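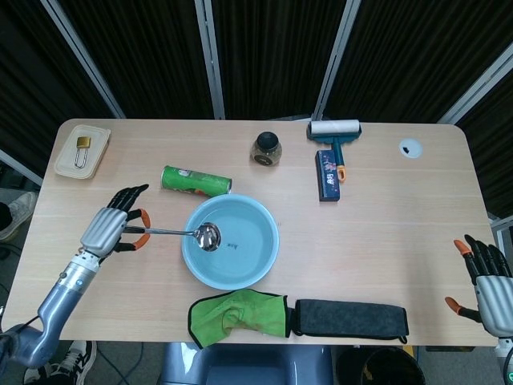

Kitchen drawer that won't shut, we all have one. Mine had been jamming since September and I finally did it properly, everything out on the table, one go. Trick is to put a basin in the middle first. Any plastic one, mine's the pale blue one. Anything for washing goes straight in it, ladle included, and everything else stays outside on the tabletop until it has a home. Padlock, lint roller, snack can, jar with a black lid, all of it out where you can see it. You'd be amazed what lives in with the ladles.

**Sorting, quick version**

- Set a timer. 14 minutes. Longer and you start reading old takeout menus.
- Pick up each thing once. Wash, keep, move, toss. No "maybe" pile, the maybe pile goes back in the drawer, always has.
- Wipe the drawer while its empty. Crumbs in the back corners, use a dry paintbrush then a damp cloth.
- Let it dry before anything goes back. Leave it open overnight if the wood's swollen.

**Ladles**

Bowl end to the back of the drawer, handle toward you. If it still catches, hang it. One hook inside the cabinet door, 6 inches or so down from the top so the bowl clears the shelf. Check with the door shut BEFORE you screw anything in. Ask me how I know.

Cloudy stainless: splash of white vinegar in warm water, soak, rinse, dry with a towel right away. Air drying leaves the spots.

**Jars of dark stuff**

Coffee, pepper blend, gravy granules, all look the same through glass once the label's gone. Masking tape on the bottom, write what and the month. Not on the lid, lids get swapped. If you can't tell by smelling it, toss it and reuse the jar. Smell left in the lid? Baking soda inside, close it up, leave it a couple days.

**Snack cans**

The tall tube kind. Good for dry spaghetti if you've got a tall one, otherwise clothespins, twine, piping tips. Wipe out the grease with a paper towel first, then a little dish soap, and don't soak them if they're cardboard underneath. I keep plastic bags rolled up in one.

**Padlocks**

Never store one locked with no key on it. Tie the key to the shackle with string. No key after a week of looking, let it go. Stiff one: pencil lead rubbed on the key, in and out a few times. Skip the cooking oil, it gums up.

**Lint roller**

Not just for coats. Lampshades, the bottom of a purse, glitter (!!), crumbs in a drawer liner. Fold over the corner of the last sheet so you can find the edge next time. Lives by the door now, not in the kitchen.

**Small boxes and lidded tubs**

Card decks, matches, tea samples. Playing cards go in the box marked Poker with the chips, even if it's the wrong deck. Lidded tubs are for batteries, fuses, tape, spare hooks. One tub per kind of thing, and if the lid doesnt close it's too full. Don't buy a second tub.

**Basin after**

Hot water, soap, everything washed in one batch, then the basin itself. Scuffs on the inside come off with baking soda paste and a soft sponge. No scouring pads, they scratch the plastic and then it holds dirt forever. Hang it or stand it on its side to dry.

Drawer shuts now. Under-sink cabinet next, pray for me.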